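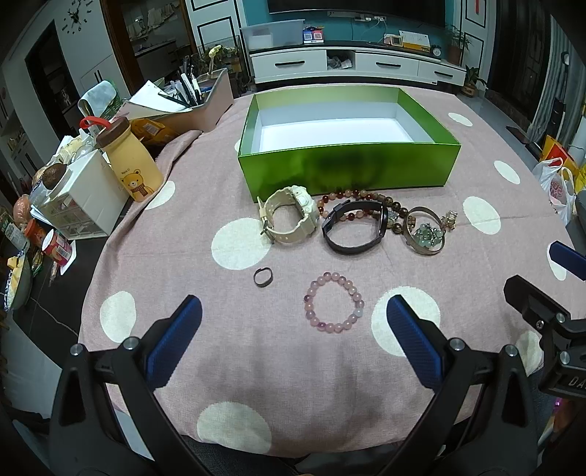
Watch and Jewelry Repair by Mail: Your Questions

November 6, 2019
By Ghada Ghanem

What can I send in?

We take wristwatches, fitness bands, bracelets, bangles, necklaces and brooches. We do not take wall clocks, pocket watches with a chain still attached, or anything with loose gemstones. If you aren't sure, fill in the short form and wait for a reply before you mail it.

How do I pack a watch?

Wrap each piece by itself in tissue or a soft cloth and put it in a small box, then put that box in a padded mailer. Metal bands scratch glass if they travel together. Please take the watch out of its presentation box. We can't promise to return those, and they add to the postage.

How much does a new battery cost?

A standard battery is $9 and includes a new gasket if the old one is flat. Watches with a screw-down back are $14. Solar models need a rechargeable cell, and we quote for those after opening the case.

Can you replace the battery in a fitness band?

Sometimes. Many bands are glued shut and don't survive being opened. We will tell you before we start, and if the band is too far gone you pay only for return mail. We do replace straps and clasps on most of them. Remove the band from your phone account first.

My beaded bracelet is on elastic. Can it be restrung?

Yes. Elastic lasts two or three years with daily wear, less if you swim or shower in it. We restring on the same thickness unless you ask for something heavier. Send every bead you have, even the chipped ones – we match color and size from them. If you are short a few, we can usually find something close.

Should I measure my wrist?

Please do. Use a strip of paper, mark where it meets, and write the length on the form. Tell us whether you like a loose or a snug fit. For bangles, measure across the inside. We can't make a closed bangle larger, though an open one can be adjusted a little.

How long will it take?

Batteries and straps go out within three working days. Restringing takes a week. Anything that needs a part from Vandenberghe, our main supplier, can take up to a month, and orders placed in late November run slower than that.

Is my parcel insured?

Return parcels are covered up to $600. You can raise that to $900 for an extra fee, which has to be paid before we ship. Cover on the way to us is between you and the carrier. Keep your receipt.

Will my watch be waterproof afterward?

We pressure test any watch marked for water use if you tick the box on the form. Without the test, treat it as splash resistant only. Old cases with worn crowns often fail, and we will write to you with the result.

What happens to things that are never claimed?

We hold them for 95 days after the second notice. After that they go to the parts drawer.

Can I drop off in person?

Yes, at the Bamavstead counter, mornings only. Bring the printed form.

Related
Cleaning a leather strap at home
Elastic, silk or wire: choosing a bead cord
Cera clasps: which sizes we stock
Removing links from a metal band
Jistum repair kits back in stock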